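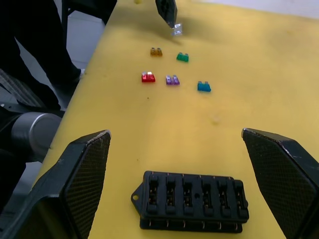 What the Rurau agreement says and what it leaves out

I spent most of August reading the new border agreement between Rurau and Tiklow. It runs to 694 pages with the annexes, and I don't think many people outside the two foreign ministries will read the whole thing. I skipped the customs tables after a while. The rest I read properly, some of it twice, and these are my notes on it.

For anyone who hasn't followed this, the two countries share a river and have disagreed about the lower part of it for as long as I've been paying attention. Rurau holds that the border follows the deepest channel. Tiklow holds that it follows the line on the old survey, which was drawn before the channel moved. The difference is a strip of marsh and a few sandbanks, plus the town of Cindgate, whose port is on the Rurau side but whose approach channel passes through water that both governments claim.

The part that got the headlines is the reopening of the MacPherson bridge to private cars. It had been lorries only, with permits, and everybody else had to use the upstream crossing, a detour of 40 kilometres each way. Under the agreement up to 4000 vehicles a day can cross, and residents of the border districts get a separate lane and a cheaper card. That will make a real difference to people who work on one side and live on the other. I lived in Cindgate for a while when I was teaching there, and half the staff room did that journey.

The bridge is in chapter 2, and it is by far the clearest chapter. It gives opening hours, says who staffs the booths and sets out who pays for resurfacing. I had expected a fudge on the resurfacing, given how long they argued over it, but each side pays up to the middle span and the middle span is shared.

The border line itself

The agreement doesn't settle the line. It says the two governments "note their respective positions" and will set up a joint boundary office to carry out a fresh survey. There is no deadline for the survey, and the office has no power to decide anything once it's finished. It reports to the ministers, who can accept the report or send it back.

I've seen this described as a betrayal in the Tiklow press and as a trick in the Rurau press. I think both are overdoing it. Neither government could have signed away the marsh and survived the following week. Parking the question was the price of getting the bridge open, and if you asked the people queuing for the upstream crossing which they would rather have first, I'm fairly sure what they'd say.

What does bother me is the wording on activity in the disputed strip while the survey goes on. The earlier draft, the one that was passed around in the spring, said neither side would build there. The signed text says neither side will build "permanent structures". A moored platform isn't a permanent structure. Nor is a dredger that stays for three years. Somebody asked for that word to be put in, and I would like to know which side it was.

Cindgate port

The port gets its own annex, and it's a strange document. Rurau keeps full control of the harbour. Ships going in and out may use the approach channel without asking Tiklow, but they have to report their position to a shared traffic desk, and Tiklow can request an inspection if it has "reasonable grounds". These aren't defined anywhere that I could find. Fishing boats under a certain length are exempt.

People in Cindgate seem to be pleased with it, going by the local paper and the couple of old colleagues I still write to. The insurance surcharge on the channel should come down, and that has been strangling the smaller shipping agents. I'd want to see how the first inspection request is handled before getting too cheerful. There was a similar traffic desk years ago, and it stopped working when one side simply didn't replace its officers as they retired – there was no row and no announcement, and the phone rang and rang.

How it has been sold abroad

Most of the foreign coverage treats this as a story about larger neighbours leaning on two small countries. I can see why, as it's an easier story to tell to readers who couldn't find Rurau on a map. But I don't see much sign of it in the text. The bits with outside money attached are the customs software and the new lamps on the bridge. The bits that were hard to agree are all local: fishing, grazing on the islands in summer, which language goes on top on the road signs. The road signs take up four pages.

I also think the timing has more to do with the budget in Tiklow than with anybody's foreign policy. The upstream crossing needed rebuilding and there was no money for it. Opening the MacPherson bridge to cars takes the pressure off.

What I'll be watching

Ratification comes first. Rurau's parliament should pass it without much fuss. Tiklow is less certain, as the coalition there has a party whose whole campaign was the old survey line, and they will have to decide whether "note their respective positions" counts as giving way. My guess is that they'll abstain and complain.

After that it's the appointments to the boundary office. If the two governments send surveyors, I'll take it as a good sign. If they send retired ambassadors, the survey will still be going when I draw my pension.

I haven't managed to get hold of the maps that go with annex five. The published version lists them but the pages aren't there. If anyone has a copy, my address is on the contact page, and I'll correct anything above that the maps show I've got wrong.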